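Why Do Countries Say They Are "Just Practicing"?

By Tania Miah, for young news readers

You may have heard a grown-up on the radio say that a country is holding "military exercises." It sounds like jumping jacks. It means soldiers, ships and planes are practicing for a fight. Sometimes they do it far from anyone else, and sometimes they do it right beside a neighbor they are arguing with.

When a government is asked about it, the answer is nearly always the same. "These are routine drills." Should we believe that? Sometimes yes. Let's be careful, though.

A tale of two islands

Let's make this easier with a story. Imagine two countries, Vollard and Odent, with a narrow sea between them. They both say a small island called Fjeld belongs to them.

One Sunday, Vollard sends 5 ships to sail in circles near Fjeld. Vollard's spokesperson, Kusum Joshi, stands at a microphone and says, "Our sailors need training. This has nothing to do with Odent."

Maybe. Sailors do need training, and nobody learns to steer a big ship from a book. But Vollard has a long coast, and it could have picked any part of it. It picked the bit of water that Odent can see from the beach. That should make you scratch your head.

What is a drill really for?

A drill can do more than one job. It can teach people skills. It can test whether radios and engines work. It can also send a message, such as "Look how strong we are" or "Don't do the thing you were planning to do." Governments like to talk about the first two jobs. They are much quieter about the message.

Odent plays this game too. Its leader, Yuto Kinoshita, says Vollard is "about to attack." Is that true? He may be worried. He may also want voters to be worried, so that they let him buy more ships. A scary sentence is not proof, even when it comes from the side you feel sorry for.

Numbers need checking

In our story, Odent says 100 planes flew past. Vollard says it was 2. Both can't be right, unless they are counting different days or different kinds of planes. When you see a number in the news, ask who counted, and when, and whether anybody else was there to check. If the report doesn't tell you, you are allowed to say "I don't know yet." Plenty of grown-ups should say it more often.

Can practice go wrong?

Yes, and this is the serious part. Ships and planes from two sides get close together. A pilot makes a mistake, or a captain thinks a practice shot is a real one. That is why many countries warn each other before a drill starts, and why some keep a special phone line between their leaders or generals. A phone line only helps if someone picks up – and in an argument, people don't always pick up.

Most drills end with everybody going home. If you feel worried when you hear about one, tell an adult you trust and look at the news together for a few minutes. Then switch it off and have supper. 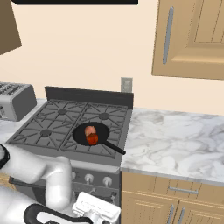

Two pieces of food in a black frying pan on a gas range. Computer-made picture.

Questions from readers

Savita Gautam's class at Brikcombe School sent us some good ones.

Who decides when a drill is over?
The country holding it. It can say "we will stop tonight" and then carry on. A promise about the end of a drill is only a promise until the ships leave.

Are drills against the law?
Usually not. Countries may train on their own land and in their own waters, and often on the open sea. They are not supposed to threaten to attack each other. Where training stops and threatening starts is something lawyers argue over, and each side tends to find a lawyer who agrees with it.

Words to know

Spokesperson: someone whose job is to speak for a government. They are paid to make it look good.

Routine: done often, in the usual way. Check whether it really has been done before.

Tension: when two sides are upset and neither wants to back down.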